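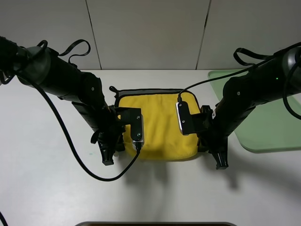 机加工实习课程项目报告
题目：小型法兰盘车铣工序改进与装夹时间缩短
小组：第三组 提交：二月

一、背景

本学期项目做的是法兰盘零件，45钢，外圆加端面加六个螺栓孔。图纸由合作厂Plamness提供，他们给一家做输送设备的客户Ornum供货，一批300件。原工艺四道工序，其中两道要重新装夹，每次找正都很费时间，而且同轴度不稳定。老师给的要求：不换机床，不增加人，把装夹次数减下来。

二、现状调查

在车间跟了一个班。记录如下：
粗车——三爪卡盘，没什么问题。
精车——调头，用百分表找正，熟练工也要好几分钟，我们自己做更慢。
钻孔——摇臂钻，划线后打样冲，孔位靠人。
去毛刺——手工，最后擦净上油入箱。
厂里过去一年做了1,956件同类零件，返修大部分是孔位偏，其次是端面跳动超差。返修单我们都翻过，有些字迹看不清，这部分没有统计进去。

三、方案

讨论了两个方案。

方案A：软爪。调头精车时用镗过的软爪夹已加工外圆，省掉百分表找正。软爪要随批次重镗，但成本低。
方案B：专用钻模加定位心轴，内孔定位，孔位由钻套保证，不再划线。

最后A和B都做了，A用在精车，B用在钻孔。钻模底板用的是库存边角料，钻套向Kokus订的标准件，到货比说好的晚，所以后面的试切时间很紧。

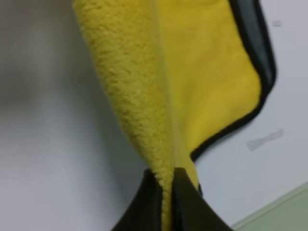

四、钻模设计

心轴与内孔配合取H7/g6，一开始想用h6，装卸太紧，改了。心轴端部倒角加大，方便对入。压紧用开口垫圈加螺母，松半圈就能抽出来。
底板厚度按经验取19毫米，算过变形，够用。排屑槽第一版忘了画，切屑堆在钻套下面，第二版补上了。这个是比较低级的错误，下次画图要先对检查表。
钻套下端面到工件的距离也调过一次，太近排屑不畅，太远钻头容易偏，最后取孔径的一半左右，效果可以接受。

五、试切结果

精车：软爪镗好以后端面跳动都在图纸公差里，没有再动百分表。
钻孔：孔位用检验销插，全部通过。第一批里有两件毛刺比较大，钻头磨损了没及时换，不是钻模的问题。
转速与进给：手册推荐值偏高，我们的摇臂钻主轴有点晃，降了一档，表面反而好。切削液用厂里现成的，浓度没测，应该测的。

时间方面，调头装夹明显变短，具体数据见附表。附表里第二列单位写错了，应该是秒，来不及重新打印。

六、成本

软爪毛坯一副200元，可以镗很多次。钻模加工主要是人工，没有单独核算。按Plamness的批量，如果之后继续有订单，钻模值得做；如果只做一批，只用软爪就够了。

七、存在问题

1. 软爪更换后重复定位精度只测了一次，数据太少，不能下结论。
2. 钻套磨损没有跟踪，时间不够。
3. 去毛刺还是手工。考虑过用Mazandarani的倒角刀一次做完，报价来了但没有申请到经费。
4. 工序卡还是旧版，新工序卡己经画好，还没签字。

八、小结

装夹从原来的找正改成定位，孔位不再靠划线。软爪镗孔时一定要夹着定位环镗，夹紧力方向要和加工时一致，我们第一次空爪镗，夹上工件就偏了，白做一个上午。图纸放在附录，第一版和第二版都留着。下学期的同学如果接着做，建议先把钻套磨损的记录补起来，再考虑倒角刀的事。

附录：1 零件图 2 钻模装配图（两版） 3 试切记录表 4 新工序卡草稿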